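**Ticket 33 – Label printer at Lirelstead drops its network connection during long jobs**

Status: closed
Raised by: Annatjie Kruger, Lirelstead dispatch
Assigned to: Anathi Visser
Opened: April 15, 2023

### Fault as reported

Printer stops part-way through any batch over 600 labels. The queue on the Zinley server shows the job as "sending" and never clears. Front panel stays green. Power cycling brings the printer back, but the job restarts from label one, so dispatch ends up with duplicates and has to sort them by hand.

Small jobs are fine. The second printer, same model and same firmware, is fine with jobs of any size.

### Log

**Entry 1.** Swapped the patch lead and moved the printer to a spare port on the switch. Sent a test batch of 4,000 labels. Stopped at 611. Sent again, stopped at 604. Lead and port ruled out.

**Entry 2.** Checked address settings. Printer is on a fixed address, which matches the sheet. Pinged it from the server while a batch was running. Replies were normal until the stop, then nothing until the restart. The panel still said "ready" throughout, so the panel is no guide to whether the network side is up.

**Entry 3.** Compared settings pages from both printers. Two differences:

- Sleep timer: off on the good printer, 2 minutes on the faulty one
- Status reports to server: on for the good printer, off for the faulty one

A batch of 600 takes slightly over 2 minutes to print. The sleep timer ought to be held off by a running job, but the timing is too close to ignore.

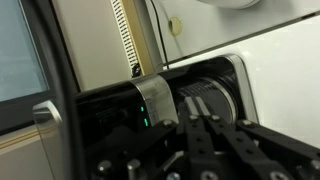
Rocío Soler replied that the Bellivo site had the same stop last July, and that turning the sleep timer off from the front panel did not hold there. The setting went back to 2 minutes at the next restart. She had to change it from the web page and press "save to device" before leaving the page – the ordinary "apply" button only lasts until power off.

**Entry 4.** Confirmed Rocío's point. Set the timer to off at the panel, restarted, printed a settings page: back to 2 minutes. Repeated from the web page with "save to device", restarted, printed again: off. Status reports switched on in the same way.

**Entry 5.** Sent 4,000 labels. Completed, no stop, no duplicates. Queue cleared on its own. Sent a second batch of the same size with the server under normal load. Completed.

### Cause

Network card goes to sleep on its own timer and takes no account of a job in progress. With status reports off there is no return traffic to keep it awake.

### Still open

- Settings sheet for Mahlangu needs checking for the same timer value. Passed to Albertina Gouveia.
- Old jobs left in the Zinley queue must be deleted by hand. They will print if released.

Annatjie Kruger confirmed normal working and agreed to close.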